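**Ticket 403: tabletop marking (kitchen table, matt finish)**
Status: open, then sort of closed, then open again
Raised by: me
Helping: Hnat Kostiuk

Right, I'm starting a proper log for this as I've now explained it to three different people and got the order of things wrong every time.

The table is the Plemau one, the flat matt greyish-brown top, bought in January. I love it. It's the first table I've had that doesn't glare at me over breakfast. But it has started getting marks: dull, slightly darker patches, mostly where people put their plates down, plus one very annoying little ring that I blame on a lemon. (More on the lemon below, I promise it's relevant.)

**What I'd tried before writing in**

- Warm water and a soft cloth. Patches went, then came back once the top had dried.
- Washing-up liquid, tiny amount. Same again, only now with streaks!
- The Midia wood and surface cream that Elias Aoun swears by. Please don't do this. It left a shiny bit about as big as my hand and I spent a whole evening getting it back to matt.
- Placemats. They do help, but I didn't buy a nice table to cover it up.

**Hnat's first reply, shortened a bit**

He asked whether the patches were stains or leftover grease, and whether they showed from every side or only from the window end. Fair question, and I hadn't checked. I went round the table at 8 in the morning and again after tea with the big light on. From the window end: patches. From the cooker end: nothing at all, except the ring, which shows from everywhere.

He reckoned the patches were a film from cleaning products and the ring was a separate problem, probably juice. So we split it in two.

**Part one, the film**

He had me mix 40 ml of white vinegar into 600 ml of water, wipe one half of the table only, then go over it with plain water and dry it straight away with a clean tea towel. The drying was the bit I'd been skipping, I always let it dry on its own and wandered off. I did the half nearest the cooker and left the other as it was so I could compare.

Big difference! The done half looked even again and felt less draggy under my hand. I did the rest the next morning and then set a few things out to see how it looked in normal use.

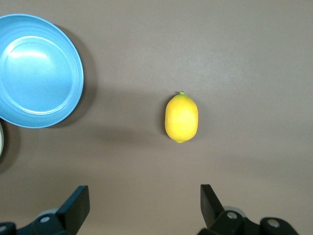 *Blue plate and the lemon back out on the table. The grey round the plate is shadow, I'm not counting it as a patch.*

I mention the shadow as I'd sent Hnat a whole paragraph about a "dark area" next to a plate the week before, and he very politely asked me to lift the plate up and look again. It moved with the plate. So that's one patch off the list, and a lesson for anybody with an overhead light and a matt table: move the crockery before you start scrubbing.

**Part two, the ring**

Still there. I'd left half a cut lemon face down overnight after making a dressing, and by morning it had bitten into the finish. Whole lemons are fine, I've had them sitting out for days with no trouble, it's only the cut side that does it.

Tried so far:

1. Bicarb paste, left on for five minutes. Slightly fainter, maybe.
2. Bicarb paste again, ten minutes. No change I'd swear to.
3. The Nonideo melamine sponge, very lightly. Stopped after a few rubs as it was starting to polish the top, and I've been down that road with the cream.

Hnat says that if the finish itself has been etched then no amount of cleaning will shift it, and it needs a dab of the matt touch-up that Onuoha sell for this sort of top. I've ordered the small bottle. He wants me to leave the area completely alone for 168 hours first (he does mean a week, he just writes it like that) so that it's properly dried out.

**Where we are**

Film: sorted, as long as I keep drying it after wiping. Elias has been told about the cream and is unrepentant.

Ring: waiting on the bottle. Could you keep this open until I've tried it? I'll do a test dab on the underside first and add the result here.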